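Blog > Small Comforts > January Walks

The Long Way to Plerthorpe

09/02/2025

I had been meaning to walk to Plerthorpe since January, and every time I laced up my boots I found some reason to stop at the bakery in Gezer and turn around (they do a cinnamon bun that would test anybody). This time I went straight past it, very proud of myself, and made it all 7 miles along the old canal path.

It is such a gentle walk! The first three miles are mostly hedges and ducks, and then you come up by the lock and the whole valley opens out, and I stood there so long my tea went cold in the cup. I had two sandwiches with me and ate both of them before noon, sitting on the wall by the chapel.

The bus back is the 21, and it takes the slow road through Fekberg, so bring a book.

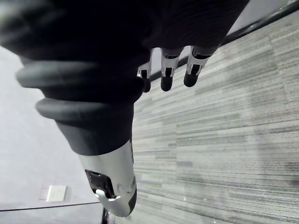 I read mine the whole way home, a battered old mystery with the last page taped in, and nearly missed my stop. Next time I'd like to start from the Kenasex end and have the hill behind me early, while my knees are still in a good mood.

Recent posts
Soup for a Wet Evening
My Mother's Button Tin
Planting Garlic Too Late

Contact | © Small Comforts | Back to top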